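Nerora Help > Home & Shared Spaces > Tables, shelves and small stuff

How do I make a router table against a brick wall look less messy?

Esteban
Thursday, September 19, 2024

Hi all! I've been put in charge of "making the room nice" (my own fault, I complained about it at lunch) and I'm stuck on one table. It's a plain white one pushed up to the brick wall, and it's where the Wi-Fi router lives. The wall is the best thing in the room, all reds and browns with gray bricks mixed in, and then right in front of it you've got this black thing with its antennas sticking up like a bug on its back.

I bought fake yellow flowers to distract from it. I also got one of those organizers with open compartments, thinking pens and adapters and tape would go in there and stay in there. Now I have a router, flowers and an organizer all bunched together and it looks like the end of a yard sale.

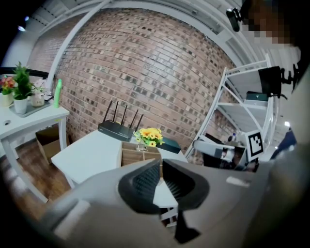 The other thing is that I can't move the router very far. The outlet is what it is, and the last time I tried a longer cord somebody caught a foot on it within 2 days. So please don't tell me to put it in the hallway, we don't have a hallway.

What I'd like to know:

Do the flowers do anything to the signal if they're leaning right on the router? And is the brick behind it a problem? Should the organizer go in front, or next to it, or off this table completely? Also what do people do about the white cable hanging down under the table? It's not terrible but once you see it you keep seeing it.

The side table with the potted plants looks great, by the way. I put everything on a tray over there and it just worked, so I know I'm capable of this. 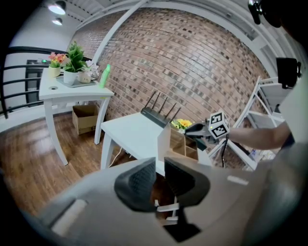
Shared Rooms Team

Oh, and budget! I have 30 dollars left. I've looked at a cable box from Zarkska that would swallow the whole power strip, but it's 71 with shipping and I can't see myself explaining that to anyone.

3 replies, oldest first

skastix_fan

get a shelf

Marlowe P.

Ha, I had nearly this same table in my back room until March. Mine was up against a stone chimney and I also tried flowers. I think flowers are fine! I'd just pull them a hand's width away from the router so that they look like something you put there on purpose. Right now they're doing the job of a curtain and they're too small for it.

Signal-wise I never noticed any difference with flowers near mine, plastic stems and all. If yours have wire in the stems it probably still won't matter much, but moving them over costs nothing, so move them. I'm more worried about heat. Routers like some air, and I'd keep petals off the vents.

For brick, it does soak up some signal, but that only bothers you if people are trying to get online on the other side of it. Is anybody? If everyone is sitting in the room with you then I'd leave it alone and enjoy the wall. I get a bit jealous of walls like that, mine is painted drywall and it shows every scuff.

I don't have a good answer for the cord. I used white tape and it came off twice. 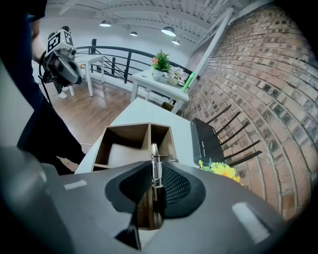

Organizer and router on the white table, by the bricks

Going back to the organizer, I really wouldn't put it in front of the router. You'll be reaching over and into it all day and sooner or later you'll snag an antenna with your sleeve. I did that so many times that one of mine went floppy and never stood up again.

Abilio Moya

I set up rooms like this a lot and I'm going to disagree with the shelf person, sorry! A shelf means drilling into that brick and you'd regret it. Keep what you have and space it out. I'd do it in this order, and you can be finished before your coffee's cold.

- Take everything off except the router and wipe the table down. Then push the router to the back, as close to the wall as the plugs let you, with the antennas pointing up. Black against brick bothers people a lot less once there's some bare white tabletop in front of it.

- Bring the organizer forward to wherever people's hands naturally land. It's a thing to reach into, so treat it that way. Flowers stay back near the router, a little to the side, nothing touching.
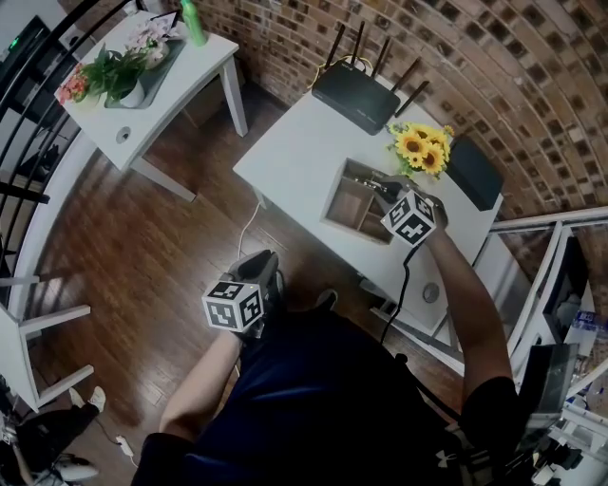

- Now the cable. Run it along the underside of the table and down the inside of a leg, and hold it with those reusable hook-and-loop ties. A pack of 7 is plenty for one table. White ties if you can find them. Leave some slack at the plug so a bumped table doesn't yank it out.

- Look for the round holes in your tables too. They're meant for cords! The plant table has one in the top, so if you ever put a lamp over there, that's where the cord goes.

- Live with it for a week before you buy anything. I wouldn't get the Zarkska box. Cord boxes that size look bulkier than the cords did, and you'd only be adding one more object to a table you're trying to calm down.

One small thing about the organizer, decide what goes in each compartment before you fill it. If you just start dropping things in, it'll be full of dead batteries and soy sauce packets by the weekend. Mine has a bit of masking tape on each section with a word on it. It's not pretty but people do follow it.

Esteban

Thank you both (and skastix_fan, I guess?). Nobody sits behind the brick so I'm leaving the router where it is. Going to try the ties first. Marlowe, what brand of tape did you use, so I can avoid it?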